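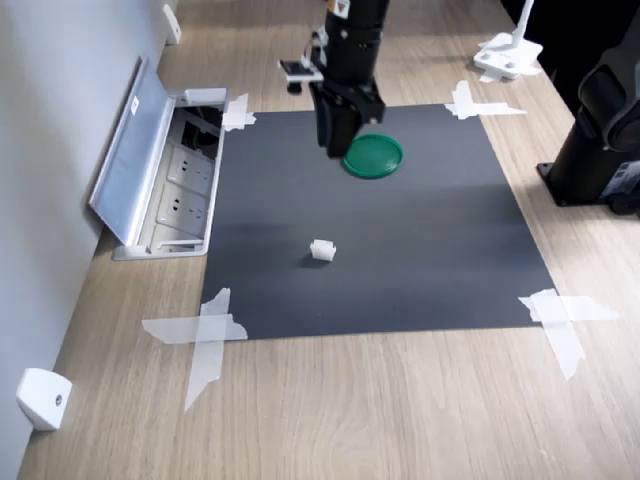

Ifeanyi Adeyemi asks that the next mat be fixed with double-sided tape underneath, so that no edge of tape stands proud of the work surface. He considers that the corner patches collect dust and that a sleeve or cloth will catch on them sooner or later. His comment was left in the margin of the previous entry and is copied to this page so that it can be answered.

Ellcombe Workshop, bench notebook
Entry 10/11/19
Work order 3085: bench mat, fixing and care
Entered by: B. Tichý

The request has been considered and is not adopted for the present. Double-sided tape was used on the old Delorme mat in the back room. When that mat was lifted in December it took a patch of the table finish with it, and the Findstead tables are on loan to us and must go back in fair order. Corner tape can be seen, checked and replaced without disturbing the mat. That said, Ifeanyi's point about dust is fair and has been added to the cleaning routine below.

Fixing. The mat is to lie flat and square to the front of the table before any tape is laid. The first strip goes across the corner and the second is laid over it at an angle, so that the two hold each other. Each strip should run well out onto the wood, as short ends lift first. The tape should be pressed from the mat outward with the side of the thumb. Extra strips may be added where a corner is slow to settle, and these need not be neat. No strip is to cross the outlet box on the left of the table, and its cover must be free to open and close.

I tried the Werel tape on an offcut of the same wood. After 10 days it came away cleanly when warmed with a hand and drawn back low along the surface. Pulled straight up, it left a little gum at one end, and this was removed with a damp cloth and mild soap. Solvent is not to be used on the table or on the mat.

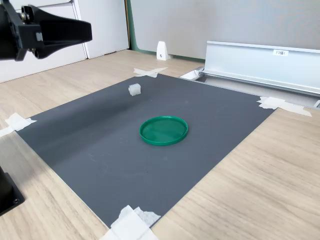
Cleaning of the mat has been uneven between users and needs a common method. Loose dust is to be brushed off first, with a soft brush and toward the front edge. Wiping comes second, with a cloth that is damp and well wrung. The pale scuffs and specks toward the centre of the dark grey surface should be tried with the cloth alone before anything stronger is considered. Where a mark stays after two passes it is to be left and noted in this book — scrubbing will polish the surface and leave a shiny spot that is worse than the mark. The tape edges are to be done last, with the brush only, and any strip that has taken up grit is to be changed.

Small items. The green lid and other loose pieces are to go back to the drawer at the end of each session. Lids are to be wiped inside the rim as well as on the outer face, as dust gathers in the angle.

Stock. One part roll of Werel tape in the cupboard, and a full roll on order. The spare mat is stored flat on the top shelf under the 200 mm offcuts. It must not be rolled.

Outstanding: Ifeanyi to find out whether Delorme will supply a mat with a weighted edge, and at what cost. I will check the corners again before the next booking and enter the result under 3085.

B.T.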